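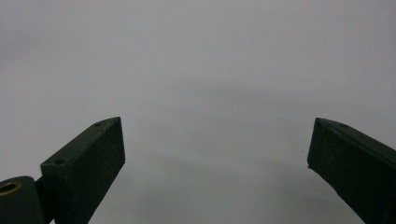 March 17, 2020

Adhesive shear, batch 2 (Grovura primer under Fekeck two-part epoxy)

Carried on from the first batch. Same steel lap coupons, same overlap, same jig. Only change is the primer, applied by brush and left overnight under the cover. Mixed the epoxy by weight this time. The cartridge nozzle gave uneven colour in batch 1 and I don't trust the ratio from it.

Cure 168 hours at room temperature. Heating in the store went off twice according to the logger, lowest reading 14 degrees, so cure may be a little short of full. Left it as it is. Heating the coupons afterwards would make them useless for comparison with the first set.

Pulled the first six coupons this morning. Highest peak load 2,183 N, coupon 4. Coupon 2 failed early and at the interface, with clean metal over most of one face. The other five broke mostly within the glue, with a strip of bare primer along the leading edge. Coupon 2 was the last one brushed and the primer on it looked thin before bonding. Noted on the prep sheet at the time, so I am leaving it in the table with a flag and giving the mean both ways.

Zero drift on the load cell again. Re-zeroed between pulls with the lower grip open. Drift is small against the peak loads but it shows at the toe of the curve and spoils the stiffness figure. Do not quote stiffness from today.

Grip faces: cleaned with solvent and a brass brush before coupon 1 and again after coupon 3. Slip mark on the tab of coupon 3, upper end. The trace has a step in it at low load which is the tab moving. Peak unaffected as far as I can tell.

Lesego Shabalala asked whether the bond line is the same in both batches. It should be, the spacer wire is off the same reel, but I only measured it on batch 1. Will section coupon 2 and one good one, pot them and measure under the microscope. Use the slow resin for potting, the fast one pulls away from the steel.

Fourie abrasive paper is nearly finished. The replacement from Drorkora is the same grit on the label but leaves a visibly different scratch pattern on scrap. Keep the old stock for the rest of this series and start the new paper with its own control set.

To do
- remaining coupons, same crosshead speed
- file names: batch first, then coupon number. Two of today's are the wrong way round, fix before copying over
- 54 coupons left in the blank box, enough up to August if nobody borrows any
- load cell cable, try the spare
- ask stores for primer brushes, the narrow ones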